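Snack Duty: Yutong Fang on Finger Pads, Crinkly Plastic and the Limits of Patience

Yutong Fang has spent much of June picking up snacks and putting them down again. She would like it known that this is engineering.

She tests hand-held grippers for Flestia, a small shop that helps other companies decide which end of a robot to spend money on. The job used to involve blocks. "Blocks are very flattering," she says. "Everything can pick up a block. You put a block in front of a bad gripper and it looks like a genius." So she moved on to bags, sachets and wrapped crackers, and the flattery stopped.

Her log for the current comparison stands at 994 grasps. She was aiming for 2,000 and has made her peace with that. An earlier plan called for 4,000, and she declines to say whose plan it was.

Why snacks?

"Because the package lies to you," Fang says. A puffed bag looks like a solid object and behaves like a balloon. A flat sachet gives the fingers almost nothing to close on, so you end up plowing the tabletop with your fingertips. Clear film is a headache of its own. The camera sees the print, sees through the print, and sees whatever is behind it. "I've had software tell me with great confidence that the package was a tablecloth."

Does the tablecloth matter?

"Enormously. On a bare bench I get lovely numbers. Then I go to a table with a floral cloth on it and the numbers go home early." She tests on both now and reports them separately. One client asked whether she could report only the bench.

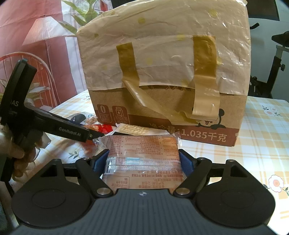
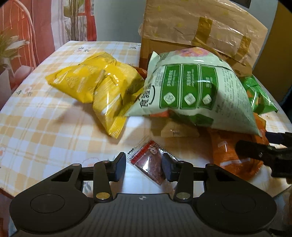 Two grippers, one table

Working with a pair of grippers is slower than with one, and Fang says most of the trouble is manners. Each hand wants the same bit of air. "You reach for the sachet with the right, the left is already hovering there, and they knock knuckles. People do this too, at buffets, but people apologize."

She is firm on pads. Rubber pads grip film well and hold on to it a little too well, so a light sachet can hang from one finger after the other has let go. Harder pads release cleanly and drop things. Her current favorite is a soft pad from Allska, which she trims with scissors. The Song pads lasted around 200 grasps before the corners began to curl. She kept a curled one in her desk drawer as a kind of reference standard.

What about the fancy controller?

Fang tried the force controller that Claltstead lent her and liked it more than she wanted to. It stops squeezing when the bag pushes back, and that saved a good many crackers. It also took her a whole afternoon to set up, with a manual she describes as "written by someone who was leaving."

For a small team she would still start with a plain trigger and a patient operator. "Your hand already knows how hard to hold a bag of chips. Record that first. Buy the box later, if you've got budget left."

And the crackers?

"The broken ones get logged as broken," she says. "Then they get eaten. That column isn't in the report."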